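의류 관리 실태와 세탁물 분류 습관에 관한 조사 연구
자취 대학생의 생활 공간을 중심으로

생활환경학과 캡스톤 과제 최종 보고서
제출일: 2022년 5월 10일

요약

본 연구는 학교 인근에 거주하는 자취 대학생이 의류와 가정용 직물을 어떻게 분류하고 세탁하며 보관하는지를 조사하고, 그 결과를 바탕으로 소형 주거 공간에 적합한 관리 지침을 제안하는 것을 목적으로 한다. 조사는 설문, 세탁 일지, 소규모 세탁 실습으로 구성하였다. 설문에는 100명이 참여하였으며, 세탁 일지에는 2,919건의 품목이 기록되었다. 분석 결과 응답자 다수는 색상에 따른 분류는 실천하고 있었으나 섬유 종류와 직물 두께에 따른 분류는 거의 하지 않았다. 건조와 보관 단계에서는 공간 부족이 가장 큰 제약으로 나타났다.

1. 연구의 배경

대학 진학과 함께 처음으로 독립 주거를 경험하는 학생은 식사, 청소, 세탁을 스스로 관리하게 된다. 식생활에 관한 교육 자료는 비교적 풍부한 반면, 의생활 관리에 관한 자료는 일반 가정을 기준으로 작성된 것이 대부분이다. 일반 가정용 지침은 별도의 세탁실, 넓은 건조 공간, 계절별 수납장을 전제로 하는 경우가 많아 원룸 거주자가 그대로 따르기 어렵다.

또한 의류 외의 직물, 즉 침구 커버, 식탁보, 소파 덮개, 커튼 등은 세탁 주기가 불분명하고 관리 책임이 모호한 품목에 속한다. 예비 면담에서 다수의 학생은 이러한 품목을 언제 마지막으로 세탁하였는지 기억하지 못한다고 답하였다. 이에 본 연구는 의류와 함께 가정용 직물을 조사 대상에 포함하였다.

2. 연구 문제

첫째, 자취 대학생은 세탁 전 단계에서 어떤 기준으로 품목을 분류하는가.
둘째, 세탁 이후의 건조, 다림질, 보관 과정에서 어떤 어려움을 겪는가.

3. 선행 자료 검토

의류 취급 표시에 관한 기존 자료는 주로 표시 기호의 인지도를 다루고 있다. 여러 조사에서 물세탁 기호의 인지도는 높은 반면 건조 방법과 다림질 온도를 나타내는 기호의 인지도는 낮은 경향이 보고되었다. 그러나 기호를 알고 있는 것과 실제 세탁 과정에서 이를 확인하는 것 사이에는 차이가 있을 수 있으며, 이 차이를 다룬 자료는 많지 않았다.

공용 세탁 시설에 관한 자료도 함께 검토하였다. 공용 세탁기는 1회 이용 요금이 정해져 있어 이용자가 한 번에 많은 양을 넣으려는 경향이 있다. 이러한 요금 구조는 분류 세탁을 어렵게 하는 요인으로 작용할 수 있다. 본 연구의 조사 지역에 위치한 무인 세탁소 Huditz의 경우에도 이용 요금이 1회 3,000원으로 동일하게 책정되어 있어, 세탁물의 양과 관계없이 같은 비용이 발생하였다.

4. 연구 방법

4.1 설문 조사

설문지는 거주 형태, 세탁기 보유 여부, 세탁 빈도, 분류 기준, 건조 장소, 취급 표시 확인 여부에 관한 문항으로 구성하였다. 설문은 익명으로 실시하였으며 개인을 식별할 수 있는 정보는 수집하지 않았다. 응답자는 교내 게시판과 학과 공지를 통해 모집하였다. 조사 참여에 따른 금전적 보상은 제공하지 않았다.

4.2 세탁 일지

설문 응답자 중 동의한 학생에게 세탁 일지를 배부하였다. 참여자는 세탁을 할 때마다 품목의 종류, 색상, 섬유 조성, 세탁 코스, 건조 방법을 기록하였다. 섬유 조성은 품질 표시를 보고 적도록 하였으며, 표시가 없거나 읽을 수 없는 경우에는 ‘확인 불가’로 기재하게 하였다. 기록 기간은 2월 한 달로 정하였다. 방학 기간에 해당하여 본가를 방문하는 학생이 있을 것을 고려하여, 본가에서 세탁한 품목은 집계에서 제외하였다.

4.3 세탁 실습

일지에서 자주 언급된 어려움을 확인하기 위하여 교내 실습실에서 세탁 실습을 진행하였다. 실습에는 가정용 세탁기 Derkard와 중성 액체 세제 Cedus를 사용하였다. 동일한 종류의 면직물을 두 묶음으로 나누어, 한 묶음은 탈수 직후 펼쳐 널고 다른 묶음은 세탁조에 일정 시간 둔 뒤 널었다. 건조가 끝난 직물은 평평한 면에 펼쳐 놓고 주름의 방향과 정도를 육안으로 비교하였다.

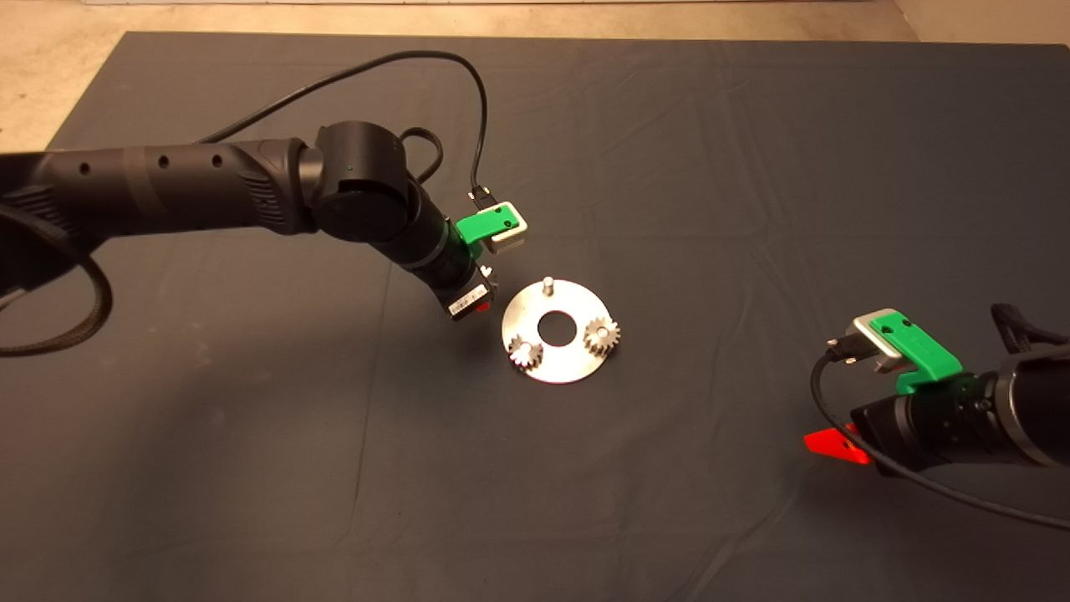

주름에 대한 평가는 본 연구에서 가장 기준을 세우기 어려운 항목이었다. 의류는 착용 상태에서 주름이 일부 펴지거나 가려지지만, 식탁보와 덮개처럼 넓게 펼쳐 사용하는 직물은 작은 주름도 표면에 그대로 드러난다. 특히 어두운 단색 직물에서는 빛의 방향에 따라 주름의 음영이 다르게 나타나므로 관찰자 사이에 판단이 엇갈리기 쉽다. 사진의 짙은 회색 천과 같이 희미한 사선 주름이 퍼져 있고 한 줄의 밝은 주름이 따로 드러나는 표면은, 주름의 개수만으로 평가하기 곤란한 유형에 해당한다. 이에 본 연구에서는 주름을 ‘완만한 굴곡’과 ‘선이 분명한 접힘’으로 구분하고, 후자를 다림질이 필요한 상태로 정의하였다. 이 구분은 이후 보관 방법에 관한 면담에서도 동일하게 적용하였다.

4.4 면담

일지 작성을 마친 참여자 중 희망자를 대상으로 짧은 면담을 실시하였다. 면담에서는 일지에 나타나지 않는 판단 과정, 예를 들어 한 번 입은 옷을 다시 입을지 세탁할지를 결정하는 기준과 세탁을 미루게 되는 상황 등을 질문하였다.

5. 조사 결과

5.1 분류 기준

응답자 다수는 흰색 의류와 그 외의 의류를 구분하여 세탁한다고 답하였다. 반면 섬유 종류를 분류 기준으로 사용한다는 응답은 소수에 그쳤으며, 이들도 니트류를 따로 모으는 정도에 머물렀다. 수건과 의류를 함께 세탁하는 경우가 많았고, 이로 인해 어두운 색 의류에 보풀이 묻는 문제를 경험하였다는 서술이 반복적으로 나타났다.

일지 기록에서도 비슷한 경향이 확인되었다. 섬유 조성이 ‘확인 불가’로 기재된 품목은 가정용 직물에서 두드러졌다. 면담 결과 참여자들은 덮개나 커튼의 품질 표시를 구입 직후 떼어 내는 경우가 많았으며, 표시를 따로 보관하는 사람은 드물었다.

5.2 세탁 빈도와 세탁량

세탁기를 보유한 학생은 적은 양을 자주 세탁하였고, 무인 세탁소를 이용하는 학생은 많은 양을 모아 세탁하였다. 후자의 경우 세탁조를 가득 채우는 일이 잦았으며, 탈수 후 직물이 서로 엉켜 주름이 심해졌다는 의견이 있었다. 1회 요금이 동일한 구조에서 색상별로 세탁물을 나누면 비용이 2배로 늘어나기 때문에 분류를 포기한다는 응답도 확인되었다.

5.3 건조

건조는 전체 과정 중 불만이 가장 많은 단계였다. 응답자 대부분은 실내 접이식 건조대를 사용하고 있었으며, 건조대를 펼치면 생활 동선이 막힌다고 답하였다. 큰 직물을 널 공간이 없어 반으로 접은 채 말리는 경우가 많았고, 이 경우 접힌 부분이 늦게 마르고 선이 분명한 접힘이 남았다.

실습에서도 탈수 직후 펼쳐 넌 묶음은 완만한 굴곡이 주를 이루었으나, 세탁조에 두었던 묶음에서는 방향이 일정하지 않은 접힘이 관찰되었다. 다만 실습에 사용한 직물이 면직물에 한정되었으므로 합성섬유에 동일한 결과를 적용할 수는 없다.

5.4 다림질과 보관

다리미를 보유한 학생은 적었으며, 보유하더라도 면접이나 발표 등 특정한 일정이 있을 때만 사용하였다. 다림판이 없어 침대나 책상 위에 수건을 깔고 다림질한다는 응답이 많았다. 이 방식은 바닥면의 열 손상 우려가 있으므로 지침에서는 내열 매트의 사용을 권장하기로 하였다.

보관의 경우 계절 의류를 압축 팩에 넣는 학생이 많았다. 압축 보관한 의류는 부피가 줄어드는 장점이 있으나 꺼낸 뒤 주름이 오래 남고 충전재의 복원이 늦다는 의견이 있었다. 일부 응답자는 수납 상자 McAlister를 침대 아래에 두고 사용하고 있었는데, 상자의 높이가 침대 하부 공간에 맞지 않아 뚜껑을 열기 불편하다는 지적이 나왔다.

6. 관리 지침 제안

조사 결과를 바탕으로 다음과 같은 지침을 제안한다.

가. 분류는 흰색과 그 외의 색상으로 나눈 뒤, 수건류를 별도의 묶음으로 둔다.
나. 무인 세탁소를 이용하는 경우 같은 건물 거주자와 색상별로 세탁물을 모아 함께 이용하는 방식을 검토한다.
다. 넓은 직물은 탈수가 끝나는 즉시 꺼내어 모서리를 잡고 털어 편다.
라. 건조대의 폭이 부족할 때에는 중간 봉을 비워 공기가 통하게 하고, 건조 도중 접힌 위치를 한 차례 바꾼다.
마. 가정용 직물의 품질 표시는 떼어 내기 전에 사진으로 남긴다.
바. 덮개와 식탁보는 개어 두기보다 말아서 보관한다.

지침은 한 장 분량의 안내문으로 제작하여 세탁 일지 참여자에게 먼저 배부하였다. 참여자들은 품질 표시 촬영과 수건류 분리는 쉽게 실천할 수 있다고 평가하였으나, 공동 세탁에 대해서는 위생과 분실에 대한 우려를 제기하였다. 이에 따라 최종 안내문에서는 공동 세탁 항목에 세탁망을 개인별로 사용하라는 문구를 추가하였다.

7. 연구의 한계

본 연구의 응답자는 한 대학의 인근 거주자로 한정되어 있으며, 일지 기록 기간이 겨울에 집중되어 여름철 세탁 빈도와 건조 조건을 반영하지 못하였다. 섬유 조성은 참여자가 직접 기재한 것으로, 연구진이 개별 품목을 확인하지는 않았다. 주름 평가는 육안에 의존하였고 조명 조건을 완전히 통일하지 못하였다. 향후 연구에서는 촬영 각도와 광원을 고정한 상태에서 직물의 종류별 비교가 이루어져야 할 것이다.

8. 후속 계획

최종 안내문은 신입생 생활 안내 자료에 포함될 수 있도록 학과에 제출할 예정이다. 설문지와 일지 양식은 후속 연구팀이 사용할 수 있도록 학과 자료실에 보관하며, 수집된 응답 원본은 연구 종료 후 학과의 자료 관리 규정에 따라 폐기한다.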